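The planner that hated bookshelves

I have spent most of June teaching an arm to deal with books, a job I picked for being easy. Books are rectangles. Rectangles are what software likes best.

Then I watched Rasora, my planner, chew on a shelf. It samples 993 candidate approaches and throws out anything that might bump something. On a crowded shelf it threw out 991 and spent a while feeling bad about the other 2.

Part of the trouble was my collision map. Every upright thing got fattened by 16 millimeters for safety, so any two books standing side by side became one very wide book. Azucena Zamudio read the code and asked if I was planning to grasp the wall. Fair.

The other part was perception. My detector finds covers lying flat and shrugs at spines. It also trusts whatever the wrist camera hands it, blur included, and will put a confident edge through a smear. I now drop any view that scores under 40 on a sharpness check I wrote before breakfast - not my proudest math, but it runs.

Wrist views, upright things first and a flat book last:
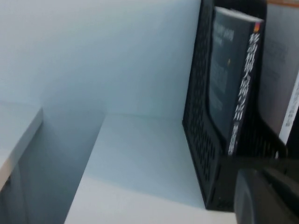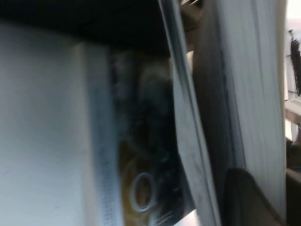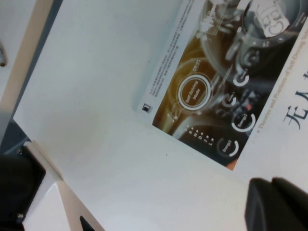 What's next

Padding that shrinks as the fingers get close, instead of one number for everything. Getachew Teshome wants a proper slip model too. He can write it. I also still owe the mesh file holder a better shape than "box", as the planner treats its sloping front as solid all the way up.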